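洛达斯登音乐遗产馆完成展陈调整 九月起恢复全面开放

本馆讯 洛达斯登(Lodasden)音乐遗产馆日前完成常设展厅的展陈调整工作,自9月21日(星期六)起恢复全面开放。此次调整自6月启动,涉及一层序厅、二层唱片与录音展区以及附楼试听室。调整期间,除附楼外,其余区域均采取分段封闭的方式施工,临时展览照常举办。

洛达斯登音乐遗产馆坐落于旧城河岸,馆舍原为一处乐谱印刷厂房。馆方收藏以本地区的录音制品、乐器、演出海报和乐谱手稿为主,现有登记入册的藏品3116件(套)。受原有展柜数量及照明条件限制,其中相当一部分长期存放于库房,未能与公众见面。本次调整后,常设展览共设6个单元,按照录音技术的演进和本地乐队活动的脉络重新编排,首次展出的藏品占有较大比重。

第一单元设于序厅,介绍河岸地区早期的街头演奏与舞厅音乐。展柜内陈列有手风琴、班卓琴及多种铜管乐器,配以当年的节目单和售票存根。观众可通过墙面导览图了解旧城舞厅的分布情况,其中部分建筑至今仍在使用,馆方已在图上注明现址与交通方式。

第二、第三单元集中展示唱片与录音设备。洛纳诺(Lonano)录音室的旧址资料是这一部分的重点。该录音室曾为本地多支乐队录制唱片,停业后其调音台、磁带录音机和录音日志由继承单位整体移交本馆。经过清洁、加固和线路检查,调音台现已按照原有布局复原陈列。录音日志共18册,考虑到纸张保存状况,展厅内仅展示其中两册的原件,其余以复制页形式供观众翻阅。

第四单元以“合唱与礼堂”为题,回顾洛达斯登各学校、教堂和工厂合唱团的发展历程。展品包括团旗、指挥用谱、团员名册以及巡演途中的往来信函。展厅中部设有一处小型听音区,循环播放经过数字化修复的合唱录音,每段录音均附有曲目、演唱团体与录制地点的说明。

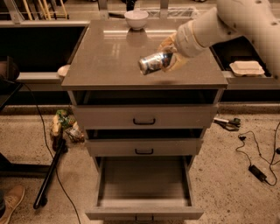
总第24期 第6页

第五单元为奥耶拉兰(Oyelaran)专题收藏。该批藏品以打击乐器和田野录音为主,由奥耶拉兰基金会长期借展。此前,这批录音仅向研究人员提供预约查阅服务。经与基金会协商,馆方选取其中音质较好、背景资料较为完整的部分编为展厅试听曲目。观众在聆听的同时,可对照屏幕上的乐器图解,了解不同鼓类的形制和演奏手法。该单元的借展期限和后续更换安排,将由双方另行公布。

第六单元关注当代音乐创作,展品每半年更换一次。首期内容围绕祖尔纳赫(Zurnach)音乐节展开,陈列历届音乐节的海报、舞台设计图和部分演出服装。音乐节主办方同时向本馆捐赠了一批现场录音的母带,相关编目工作正在进行,完成后将纳入附楼试听室的检索系统。

附楼试听室的改造是此次调整的另一项主要内容。改造后的试听室重新铺设了吸音墙板,更换了耳机和播放终端,并增设两处适合轮椅使用者的座位。观众凭当日门票即可入内,无须另行付费。试听室每场开放时长约90分钟,周末及公共假日实行分场预约,平日如有空位可直接入场。需要查阅未公开录音的研究人员,仍应提前提交书面申请,说明查阅目的和所需资料范围。

在讲解服务方面,馆方重新编写了常设展览的讲解词,并推出面向中小学生的参观手册。手册按学段分为两种,内容包括乐器辨识、简易节奏练习和录音史常识,可在一层服务台免费领取。学校及社会团体组织集体参观的,应至少提前一周与教育部联系,由馆方统一安排入场时间和讲解人员。每日上午和下午各安排一次公益讲解,集合地点为序厅入口。

为配合重新开放,馆方将于今年秋季举办系列公共活动,包括录音室旧址步行导览、唱片保养讲座和室内乐演出。步行导览从本馆正门出发,沿河岸前往洛纳诺录音室旧址,途经两处旧舞厅,全程步行,遇雨顺延。唱片保养讲座设在附楼多功能厅,主要介绍黑胶唱片和盘式磁带的日常清洁与存放方法。室内乐演出的曲目及演出团体名单,将在馆方公告栏陆续发布。上述活动均须预约,名额以预约系统显示为准。

馆方同时对参观管理规定作出相应修订。展厅内允许拍照,但不得使用闪光灯、三脚架和自拍杆;奥耶拉兰专题收藏区域内的录音和视频内容,未经许可不得翻录。体积较大的背包和乐器箱应存放于一层寄存处。饮料及食品不得带入展厅,观众可在一层休息区就餐。学龄前儿童须由成年人陪同参观。

开放时间方面,常设展厅每日上午十时开放,下午五时三十分停止入场,六时闭馆,每周一例行闭馆,公共假日另行通知。成人票、优惠票和家庭票的票价维持不变,已购买年度通票的观众,其有效期按照展厅分段封闭的实际时间相应顺延,无须办理手续。持有调整期间未使用门票的观众,可在服务台换取新票。

馆方表示,常设展览的调整告一段落后,工作重点将转向库房藏品的数字化和旧录音的修复。首批数字化目录以洛纳诺录音室的录音日志为主,整理完成后将在馆方网站分批公布,供公众检索。对于目录中尚未确认的演奏者姓名、录制地点和曲目信息,馆方欢迎知情者来信补充,来信请注明相关录音的编号及资料来源。

参观咨询与集体预约请联系洛达斯登音乐遗产馆教育部,藏品查阅及捐赠事宜请联系典藏部。

(洛达斯登音乐遗产馆办公室供稿)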